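The Dog from Prasport

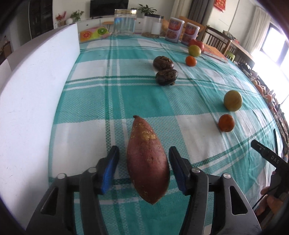
Can a dog walk 178 miles home in 17 days?

A healthy one could cover the distance, but most lost dogs are picked up close to the place where they got loose.

I had typed that much before lunch and it was already more than my editor wanted. She wanted the dog. Everybody wanted the dog. The storm had taken the roof off the Weker middle school and put the river in the bank lobby, and by the third week people were sick of reading about tarps. Then a brown dog with one white foot came up Canal Street, lay down on the porch of a house with no front windows, and a neighbor got it on her phone.

The family had evacuated to Prasport with the dog in the back seat. The dog slipped its collar at a gas station there the first night. They put up flyers, offered 300 dollars, and came home without it. Now it was on the porch. I will admit it makes a good video. The father gets down on his knees in the mud and the dog puts its whole head in his armpit.

"Just go get some quotes," my editor said. "It's a nice story. Don't do your thing."

My thing is asking.

The mother let me in through the garage. They were living in the two back rooms with a fan going in each doorway. The dog was on a pile of towels and lifted its head when I came in, looked me over and put it down again. I asked if I could see its feet.

"His feet?" she said.

I told her I'd had dogs all my life, and I'd seen one come back from four days in the woods with its pads worn raw. This dog had fine feet. The pads were thick and dark and a little dusty. Its nails were short. I wrote down "nails" and underlined it.

"He's lost weight," the father said from the hall.

"How much?"

He didn't know. They had never weighed him. He looked to me like a dog that could stand to lose a little more.

The boy was sitting on the washing machine, maybe nine years old, watching me write. He said, "You don't think he walked."

"I don't know how he got here," I said. "I wasn't with him."

"Nobody was with him. That's why it's good."

I asked about the interstate. Between Prasport and Weker there is a good deal of it, and there's the Tak bridge, which was closed to everything but relief trucks until the weekend before the dog turned up. A dog would have had to swim the Tak in flood or walk the bridge past the National Guard. The father said dogs are smart. The mother said she had prayed every night, and she said it in such a level way that I didn't have a follow-up.

I drove to the gas station the next day, on my own gas. The clerk had the flyer taped up behind the register still. He remembered the family, and he remembered the dog too, because it had hung around by the air pump for a couple of days afterward and he had given it hot dogs.

"And then what?"

"Then it didn't."

"Anybody pick it up?"

He shrugged. There had been trucks in and out at all hours. Utility crews, church vans, the Prusteck rigs hauling bottled water and pet food down to the coast. The Prusteck drivers liked to park on the far side and nap. One of them, he thought, had asked whose dog that was, but people had been asking that about everything.

So there I had it, or I had a third of it. I called Prusteck from the parking lot and spent a long time on hold with a piano. The dispatcher had three drivers on the Weker run. Two of them told me they didn't know anything about a dog. The last one said nothing for a bit and then asked whether this was about the no-riders rule.

"I don't care about the rule," I said.

"Well, they do."

"Did you have a dog in the truck?"

"I'm not saying I did," he said. "If a person did, he might have kept it in the cab a couple weeks, going back and forth, because where was he supposed to put it? The shelters were full. And it might have got out one morning when he was unloading on Canal Street. He might have felt pretty bad about it, too. He might have looked for it until dark."

"On Canal Street."

"By the canal end. Did it find somebody?"

I told him it had. He asked if they were nice people and I said they seemed to be. He asked what they called it, and when I told him he laughed and said he'd been calling it something else.

What bothered me afterward was the canal end. The house is eleven blocks up. A dog gets out of a strange truck in a town that smells of mud and diesel, with half the street signs down and every yard turned over, and it goes eleven blocks to its own porch. I went and walked it. There are two turns. I'd have believed it with no trouble at all if somebody hadn't told me the other version first.

I wrote it up with the truck in it. I left out which driver. My editor read it standing, with her coat on.

"You couldn't just let him walk," she said.

"He did walk. He walked eleven blocks."

"That's not going to get picked up."

It wasn't. The phone video went everywhere and said 178 miles on it in yellow letters. A station two states over had an animal expert on who talked about magnetic fields. I watched the segment twice to see if he would mention the bridge.

In September the boy mailed me a drawing, care of the paper. It was the dog at the wheel of a truck. There was no note with it, so I couldn't tell whose side he was on. I called the house to ask, and his mother said he was outside with the dog and she would have him call me back.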